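The Rule Binder Weighs More Than the Robot's Lunch

Lindimbridge, 2026-09-27

Our shop's robot handling code runs to 1,558 numbered clauses. I know the number because the revision note on the cover is proud of it. The January edition had 1,449, and somebody evidently felt we were living dangerously.

I've read most of it, on slow afternoons. Some of it is very good. The section on who may stand where while an arm is powered was clearly written by a person who had once stood in the wrong place. The section on the approved thickness of label tape was written by a person who had not stood anywhere in some time.

My complaint is with the middle, where the everyday work lives. Two arms, one table, one small black object to be picked up or passed across. That's the bulk of what goes on at our end of the building, and the code gives it 4 clauses, one of which is a definition of "table."

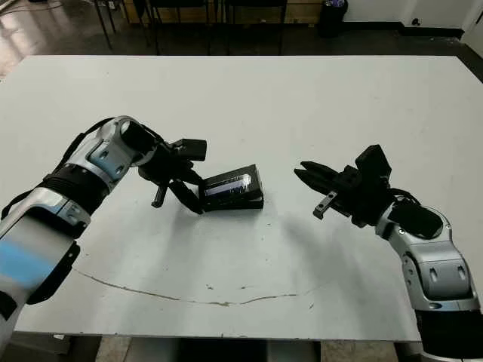

Take the question of who goes first. When two grippers share a work area, one of them ought to own the object at any given moment, and the other ought to stay clear until it's told otherwise. Every decent operator I've worked with does this by habit. The Vondus guidelines, which we inherited when the Lenuveck line moved in with us, put it in a single sentence and then leave you alone. Ours says the arms "shall be coordinated in an appropriate manner." I have tried to be inappropriate on purpose, to see where the line was, and the binder had no opinion.

Or take the table. A cracked or gritty surface matters a good deal when you're asking fingers to come down close to it, and it matters more when you compare this week's results with last month's. I'd like a rule that says wipe it, look at it, write down what you saw. Ninety seconds, tops. What we have is a rule requiring that the cleaning log be kept in a binder of a specified color.

Then there are gripper fingers. They wear, the same as shoes, and people get used to them the same way. The operator adjusts a little every day until the adjustment is most of the job, and then a new hire sits down and can't pick up anything. The code says to replace fingers "when degraded." Degraded compared to what? Keep a fresh pair in a drawer and hold them up next to the old ones. I'd put that on page one and let the tape people have page two.
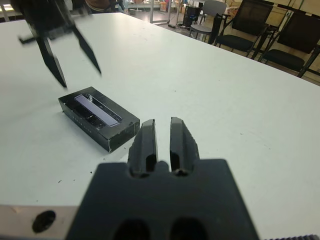

I'm told the answer to all this is a bigger standard. The Romaniuk draft has been going around, and it does cover handoffs, at length, with a flowchart that I had to turn sideways. I don't doubt the care that went into it. But a rule gets followed when the person at the controls can remember it with both hands busy, and I can't remember a flowchart with both hands free.

So my modest proposal is to cut. Keep everything about people and power, every word -- I'd even add a few. Boil the rest down to what fits on a card taped to the post by the table: one arm owns the object, check the surface, check the fingers, stop if you're unsure. Use whatever thickness of tape you like.

The comment period on the next edition is open for 90 days. Comments must be submitted on the form in Appendix K, which is still being drafted.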